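Dishes, laundry, and the 72 percent problem

Sep 17, 2026

Every few months I go back over my notes on whether a machine can do a chore. I mean a whole chore, start to finish, in a place that was not built for it. My last entry was on towels. I am doing cups now, mostly because the cup results have moved and the towel results have not.

Some definitions first, since the comments under the towel post went sideways over this. A task is one motion with a goal: pick up the cup, set down the cup. A chore is a string of tasks plus all the decisions between them. Clearing a table is a chore. It includes noticing that one mug still has coffee in it, that the bowl under the napkin is a bowl, and that the dishwasher is already full of clean plates. Most published numbers are for tasks.

I keep a test list for this, which I call Gorness after the street I lived on when I started it. Gorness has ten chores on it, five from the house and five from the shop floor. To pass one, an arm has to run it 300 times with no human hand in the workspace. Nothing has passed a house chore. Two shop-floor chores are close, and both of them are machine tending with fixtured parts, where the part shows up in the same place every time.

The cup chore is number three. Cups start on a tray, any colors, any order, handles pointing wherever they like. They have to end up in a rack, upside down, without chips. A six-axis arm with an ordinary two-finger gripper has plenty of reach and strength for it. The trouble is in the grasp and in what happens after a bad one.

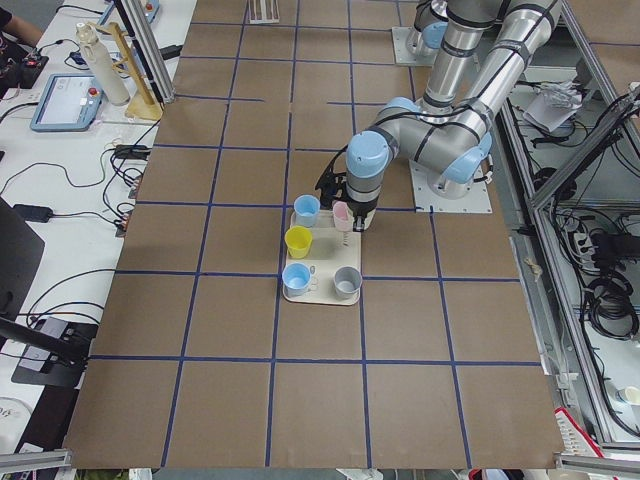 Malhotra wrote in to say that I am grading the wrong thing, that a home machine needs to fail gently and ask for help, and that 300 unattended runs is a factory standard nobody would hold a teenager to. I take the point about teenagers. I still want the number, because "asks for help" covers everything from once a week to once a cup, and the second kind of machine is slower than doing the dishes.

The best log I have been given for the cup chore covers 200 runs and comes from a small shop in Urnstead. Success per full tray was 72 percent. Success per single cup was much better than that, as it has to be: with five cups to a tray, a per-cup rate of 94 percent gives you 73 percent per tray before anything else goes wrong. This arithmetic is dull and it is also most of the story. Adding cups multiplies the chances to fail, and a sink after dinner holds more than five things.

The failures sorted out as follows, most common first. The gripper closed on the rim at an angle and the cup rotated on the way up. The gripper brushed the next cup over while going down for its target. The handle ended up between the fingers. The last group was marked "other," which in my experience means someone stopped the arm before finding out.

Recovery is where I expected more progress. A tipped cup on a tray is a trivial event for a person. For the arm it is a new object in a new pose, and in the Urnstead log it tried the upright grasp on a tipped cup again and again until the timeout. Training data with tipped cups in it would help, and they say they are collecting it. I will rerun the numbers when they have it.

Cycle time: 2,000 seconds for a batch I can clear by hand while the kettle boils. I don't weigh this much. A slow machine that finishes is useful overnight. A fast one that leaves a mug on its side under the rack is not.

On the shop-floor side, the Gondham people report that bin picking of mixed castings is now running a full shift with one stop. I have not seen the log, so it stays off the list. If they send it, I'll post the breakdown by failure type in the same format as the cups.

Next up is number four, wiping a counter with things on it. I have no usable data for it yet.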